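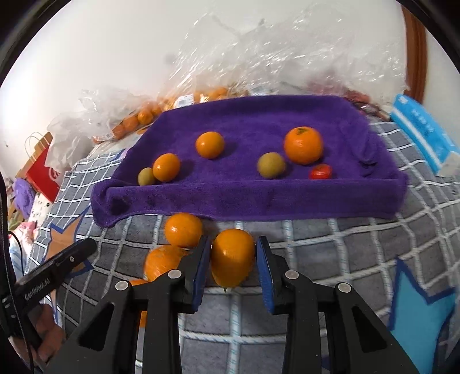 Hamisi Gachanja asks whether a towel laid flat would not do just as well under loose fruit, given that the pile already slows a rolling orange. On a level table it does, as long as nothing touches the fruit. Once one piece is lifted out, its neighbors lose a contact point and settle into the gap, and a flat towel has no edge to stop the outermost one. The raised rim is for that moment.

Shirima Course in Fruit Handling
Handout 3: Soft supports for loose fruit
2 March 2022

1. Scope

These notes cover the temporary holding of small mixed lots on a table: oranges and other round fruit, unpacked, waiting to be inspected or moved to a bowl. Long-term storage is in the Plendau reader and is not repeated.

2. Terms

Rim: a length of towel folded up along one side.
Ridge: a bunched or crumpled line of fabric that does the work of a rim without being folded.
Pocket: a towel gathered on more than one side so that the middle lies lower than the edges.
Overflow: fruit of the same lot left outside the towel, directly on the tablecloth.

A rim and a ridge can be used on the same towel. In the setup shown the near side of the purple towel is a straight rim and the right side is a creased ridge, with citrus and dull green fruit inside and further oranges outside, against and below the front edge. The ridge is quicker to make. It is also less even in height, and small fruit can work its way into the creases.

3. Making the support

Lay the towel out and smooth the middle by hand. Fold the near edge up and press along the fold. Bunch the sides inward. The rim should stand at least one third of the height of the largest fruit – measure at the lowest point of the rim. A fold that will not stand can be doubled.

Leave the far side lower if fruit is to be added from there.

4. Placing the fruit

Large oranges go in first, near the sides, where their weight holds the fabric down. Smaller fruit goes between them. Set each piece down and keep hold of it until it has stopped moving. Do not drop fruit over the rim. Stem scars are easiest to inspect when they face up, but a slightly oval or tapered orange should be left in whatever position it rests in; propping it on its narrow end makes the group less stable.

5. Taking fruit out

Take hold of the fruit on two opposite sides, at its widest part. Lift straight up until it clears the rim, then move sideways. Dragging across the rim flattens it, and the next piece follows. Fruit with wrinkled or dimpled peel is handled the same way and set aside for inspection. Wrinkling is recorded under surface condition; it is no proof of damage inside.

6. Overflow

Oranges left on the tablecloth are placed close together, below the towel edge, and counted as part of the lot. A printed cloth with a grid is convenient, as a piece that has shifted can be noticed against the lines. Small fruit should not be left outside while there is room in the pocket. Check the folds before closing the record: a small red fruit partly tucked into a crease is the usual omission.
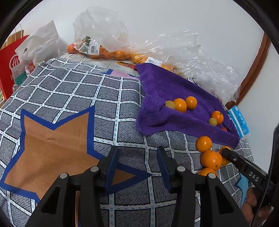

7. Weight record

Fruit is weighed individually and the lot total is compared with the sum. Enter whole grams. The Nornorix sheet has one line per piece and one column each for first and second weighing.

Worked entry: a large orange, first weighing 300 g, second weighing 298 g, difference 2 g. A small green fruit, first weighing 79 g, second weighing 79 g, difference 0 g. A difference of more than 3 g on any piece is weighed again before it is entered.

8. For the next session

Read the Trunuda notes on bruising, sections one to four. Bring a plush towel and a microfiber towel of similar size. Fold one pocket from each, load both with the same fruit, and measure the rim height before loading and after every second piece is removed. Record the lowest value only.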